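Speaker notes – What the quote leaves out (talk for the Hellura equipment planning meetup)

Open slowly, let people find seats. Thank Priit Krūmiņa for the invitation, and tell them I love talking about budgets, which my family finds very worrying.

Start with the hand, as everyone falls for the hand first (I certainly did!).
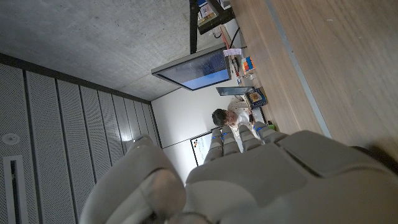 Our first budget had one line for hands and one for arms, and we felt awfully proud of it. Then came the spares. Every one of those fingers is a stack of small gray segments, and each joint is something you may one day need to replace, so ask Mollel and Bukalel for a parts price list before you talk discounts. We set aside 15 percent for spares, and I'd go to 16 next time.

Pause here for questions, there are always a few about warranties.

Now the arms – two of them, so two of nearly everything. Cables, mounts, training hours. Point out the tape on the tabletop, the cheapest thing we bought and dearly loved. Mention that Kazlauskienė quoted us 73 days for delivery, and that we planned the whole of September on the strength of it. 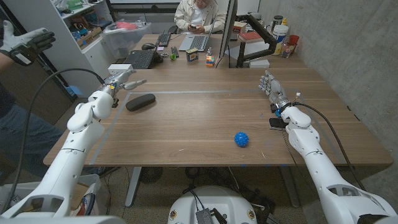 The room is part of the price

Desks, shelving, monitor arms, wall panels, power. Go gently, this is where people start scribbling. Please measure your table before you order anything that reaches across it.

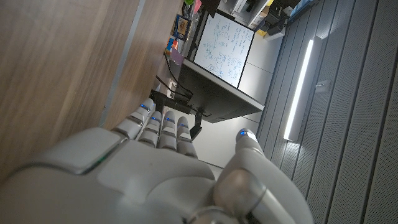 Hand with its finger lights on, at the edge of the table.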